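Right, I've been meaning to do a thread on dust for ages. Proper household dust! It's far more interesting than it gets credit for. 1/

I got hooked in February, when I went to a talk by Hatsue Kinoshita at the library in Jaltenthorpe. 23 of us in a cold room and I could have stayed all night. 2/

First thing: that line about dust being mostly dead skin? Far too simple. There's a lot of fabric fluff, soil off your shoes, pollen, soot, crumbs. Every house has its own mix. 3/

Mine is nearly all wool and garden. I looked at a pinch of it under my niece's microscope – bright blue fibres everywhere, straight off my favourite jumper. 4/

A doormat on both sides of the door makes such a difference, and so does taking your shoes off. I did both and the hall went from grim to quite nice in 3 weeks. 5/

Work from the top down. Shelves, then sills, then floor. Slightly damp cloth, because a dry one just sends it all up in the air again. 6/

And I'm still very fond of a brush and pan for the last bits. Lovely quiet job with the radio on. 7/

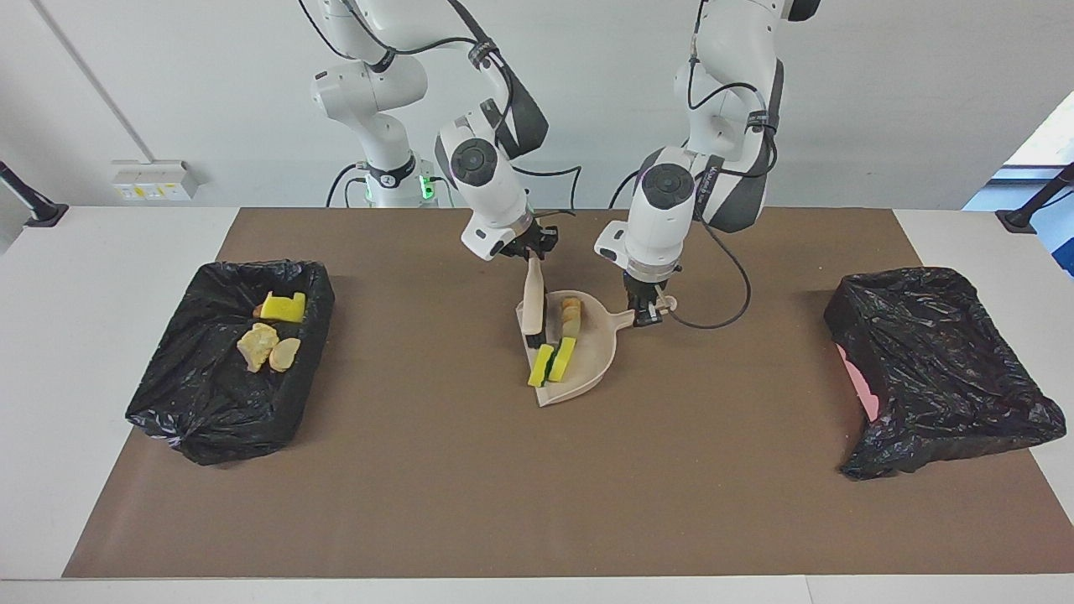 Wooden-handled brush, beige dustpan, brown mat.

Next up is the fluff behind the fridge, wish me luck. Tell me what colour yours is! 8/8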